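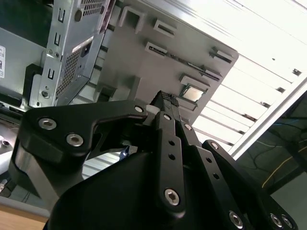
Computers came to Akville in the back of a bread van. It was a cold November, and the owner of the van, Ludger Ostermann, had bought them from an office in Citow that was closing down. He was a baker, he knew nothing about computers, and he paid for them less than he paid for flour that month. He put them in the room behind the shop, and on the door he wrote with chalk "Letters, 7 to 9 in the evening." Many of us still think of a computer as a gray case, with a panel that somebody must sooner or later take off with a screwdriver, and in Akville this picture is stronger than in other towns. For a whole generation there, the gray case was the way to write to a son or a sister abroad.

I went to Akville to write about bread. Ostermann's rye loaf is known as far as Fistville, and my editor wanted the recipe. But when I asked the customers about the bakery, they told me first about the back room, and only later, with some politeness, about the bread.

The room is small and very warm, as the ovens are on the other side of the wall. In the first winter people came there also for the heat. They sat in their coats, then without their coats, and waited for their turn. A letter cost the same as a bread roll. Those who could not type dictated to Wolfram Hollmann, at that time a schoolboy, who wrote down everything, including the coughs, until his aunt told him to stop.

"I knew who was in debt and who was in love," Hollmann told me. He is now a teacher of geography. "I was fourteen. Mostly I was interested in the rolls."

The warm air was good for the people and bad for the machines. Flour went in everywhere. Ostermann learned to open the cases and clean them with the same soft brush he used for the baking trays, and he kept the screws in a jam jar. When two of the computers stopped working, he took parts from one to save the other. He says he was never proud of this work. He was proud of the rye.

By the third year the room had sent more than 1,000 letters. Hollmann printed a copy of each one, at the wish of the writers, and families still keep these papers in kitchen drawers. I was shown one by a woman on Cruzado Street. It was half a page long. It asked for a photograph of the new baby, gave the price of potatoes, and said that the dog was well. At the bottom there was a small grease mark, which she believes is butter.

Today there are telephones in every pocket, and the back room is used for storing sacks. The chalk on the door was painted over, then the paint became thin, and the word "Letters" can be read again if the light comes from the side. Ostermann still bakes, although he starts at four now and not at two. His doctor asked for this.

I did get the recipe, or a part of it. The sour dough must rest for about 35 hours, longer than any book allows, and the oven should be a little too hot when the loaf goes in. How much salt he uses, Ostermann would not say. He told me to write to him and ask again.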